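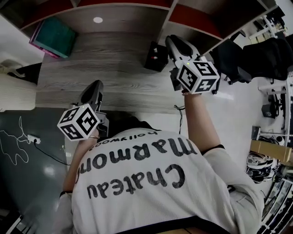

Babatunde Akpan
Perception and tooling, Cladon workshop
Updated March 25, 2019

Tips for clean tracking with hand-held grippers

Most of the bad recordings that land on my desk come from small things: a stale calibration file, a clock that drifted, a folder with the wrong name on it. These are the habits we keep for the Polel tracker and the Sundum replay tool. They should carry over to any setup that reads marker cubes from a head camera.

Give every cube face its own ID

Print a different pattern on each face, and never share an ID between the left and right grippers. Keep the list in one text file and have the tracker read it from there. If you swap a cube, change the file before you record. The tracker will happily report a left gripper on the right-hand side if you don't.

Measure the cube after it is glued, with calipers, and put that number in the file. The drawing says one thing and the printer does another. A face that is too small in the file makes the gripper look closer to the head camera than it is, and the error grows as you reach toward the back of a desk.

Leave the white margin

Marker detectors need a plain border around the black squares. Don't trim labels right up to the pattern, and don't put tape over the edge. If a corner lifts, replace the whole label. Matte paper beats glossy under ceiling panels.

Lock exposure before the first take

Turn auto exposure off on every camera. Point the camera at the brightest white surface you expect to meet, bring the exposure down until the markers still read, and save that as the room profile. We shoot at a fixed white balance of 3000 in one room and leave it alone. What matters is that it stays put through the session.

Check both hands in the live view

Hold the grippers out in front of you at working height and look at the ID overlay. You want at least one face of each cube locked, and two is better. Turn your wrists slowly through the range the job needs. When a cube drops out at some angle, write that angle down and plan the motion around it, or tilt the cube mount a few degrees and calibrate again.

Sync the clocks, then prove it

Setting the time over the network is a start. Before each batch, close both grippers sharply, wait a moment, and close them again. Run the sync script on that piece alone. It lines up the jaw signal with the video and prints the offset. Anything over 4 milliseconds and we stop and restart the recorder. Don't fix it by hand in the file — the drift will be back in the next take.

Cover the fixed parts of the view with a mask

A wide lens on a gripper sees a good deal of the gripper itself. Those pixels hardly change, and a feature matcher loves them. Left in, they tell the motion estimate that nothing has moved. Paint a mask over the body once, save it with the lens profile, and load it every time. Redo it if anyone loosens the camera screws. Leave the jaws out of the mask if your policy needs to see them.

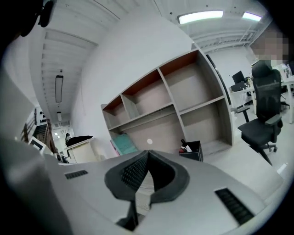 Map the room before you do the task

Start each session with a slow sweep at walking speed and build the map from that. Take in shelves, door frames, stair rails and ceiling fittings. They hold still and have plenty of corners. Blank walls give the tracker little to work with, so keep an edge or two in view when you turn past one.

Chairs are the usual trouble. They look like solid landmarks to the software and then somebody sits down. Put them where they will stay for the session, or mark them as movable in the Sundum editor. People should be dropped from the map too. The person filter is off by default in our build and has to be switched on in the session file.

Name files so a script can read them

Room, task, take, hand, in that order, with underscores and no spaces. Keep notes in a separate file. Someone once typed a comment into a take name and the loader skipped 755 takes that sorted after it, without a warning. It now stops and complains.

Replay before you pack up

Load one take in Sundum and run it against the arm model at half speed. Look for three faults:

Jumps in the path. Usually a marker flipped. Turn on the pose check and run it again.

Joint limits. Your arm reached somewhere the robot's can't. Move the base in the planner first, and only record again if that fails.

Late jaws. The path is fine but the grip closes after the hand has left. Go back to the sync step.

If replay won't connect, check the port. Ours is 2028, and an old Schumacher controller will sit on it until it is shut down properly.

Copy the calibration files into the session folder last, along with the mask and the ID list.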